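Handheld gripper work at Stullamberg: speaker notes
Euan Munro, 12 May 2026

Slide 1. Where the job sits

Stullamberg used to have one kind of operator post. Now there are two: line operator and demonstrator. The demonstrator carries out a task by hand with the gripper tool, and the recordings go to Boutros for training the arm on the packing line. Last count was 251 accepted recordings. The target is 4,000.

Mention that Kerstin Granström wrote the shift plan. Questions on pay go to her.

Slide 2. What the demonstrator handles

The tool is grey, with a black pad on either side of the centre mount. In front of the lower part of the window is the small white-and-grey unit with the square marker on top — its front light is green. Blind chain hangs straight down the glass. Pause on this slide, people like to look for the marker.
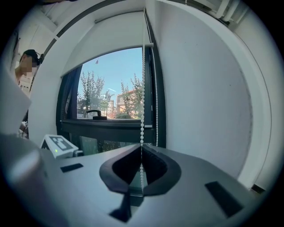 Slide 3. What changed for staff

Rotation is in blocks of 100 recordings, then back to the line. Wrist complaints came up in December, before rotation was fixed. Sigrun Tveit has the log.

Rejected recordings are not counted against the person. This was agreed late and should have been agreed first.

Line operators now set the pace of the arm themselves. Three of them asked for it to run slower at handover. It does.

Slide 4. Still open

Job title and grade for demonstrators. Whether Stanthorpe gets the same rotation. Hjørdis Viklund to take questions on both.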